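Equipment Planning Analyst, Handheld Collection (fixed term)
Oltulitz, Operations

We are hiring one person to tell us what to buy, and what to stop buying, before the next budget closes in July. The last plan was built from vendor quotes. It promised that every pair of grippers would be in use all day. We doubt that, and we want someone who doubts it too.

Work is done on the collection floor with hand-held grippers fitted with markers. 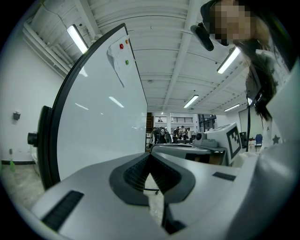 Imani Nyaga would add that spare jaw pads and cables never make it into a quote, and that anyone who budgets for the gripper alone will be back asking for money by fall.

You will read the quotes from Utodico and Flillano line by line, and write down what each leaves out. Expect to spend at least half your time with the operators. A spreadsheet won't tell you how long a setup takes or what wears out first.

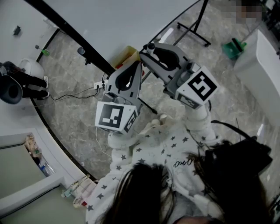

The current request is for 52 more grippers at $733 each. You may recommend fewer, or none. There is a separate allowance of $2000 for trial units, and we would like a reason for every dollar of it.

You should have:
- experience buying or maintaining shop or lab equipment
- the nerve to send a quote back
- plain writing

A robotics degree is fine but won't move you up the list. Please leave out the forecasts of how automation will change everything.

The contract runs 7 months, on site. Send a resume and one page on a purchase you argued against to Nafula Athumani, Oltulitz Operations.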